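Illine Drawer Runner Set, full extension, soft close

Product code 3918
Sold in pairs (one left, one right)
Screws included

The Illine is a side-mounted steel runner for chests of drawers, sideboards and kitchen units. It lets the drawer come all the way out of the carcass, so you can reach things at the back without taking the drawer off. A small damper at the rear of each runner slows the drawer over the last part of its travel and pulls it shut.

It fits both new furniture and most older pieces where the wooden runners have worn down. If your drawers currently slide on a centre rail, remove the rail first and fill the old screw holes.

Choosing a length

Measure the inside depth of the cabinet from the front edge to the back panel. Pick the longest runner that is shorter than this measurement. Do not go by the depth of the top, as tops usually overhang the drawers. If your drawer fronts sit inside the frame, take the thickness of the front off the measurement as well. 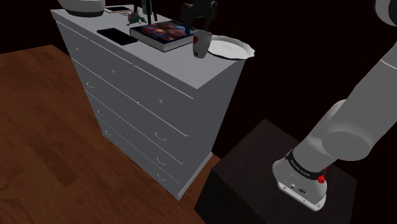 Each runner needs a gap between the drawer side and the cabinet wall. The gap must be the same at the front and the back. Most complaints about stiff drawers come down to a cabinet that is slightly out of square, so check both diagonals before you drill.

Load

Each pair is rated for 70 kg with the load spread evenly over the drawer base. Wide drawers should have a base thick enough not to sag, whatever the runner can carry. For tool storage or filing we suggest the Vonness heavy runner, code 1264, which has no soft close but a thicker rail.

Fitting

Pull the runner apart by pressing the plastic lever and sliding the inner rail out. Fix the inner rail to the drawer and the outer part to the cabinet, using the slotted holes first. Hang the drawer, check that it runs level, adjust, then put screws in the round holes. The levers on the left and right runners move in opposite directions.

Tall chests should be fixed to the wall. Full extension drawers put more weight forward than the old kind did, and the Alto wall strap (sold separately) is suitable for most plasterboard and brick walls.

Care

Wipe the rails with a dry cloth once or twice a year. Do not oil them. The bearings are greased at the factory and extra oil collects dust.

Spares

Replacement dampers and levers are kept in stock under the Hsieh parts range. For trade orders of 68 pairs or more, contact Tien-fu Ko at the sales desk. Cut or drilled runners cannot be returned.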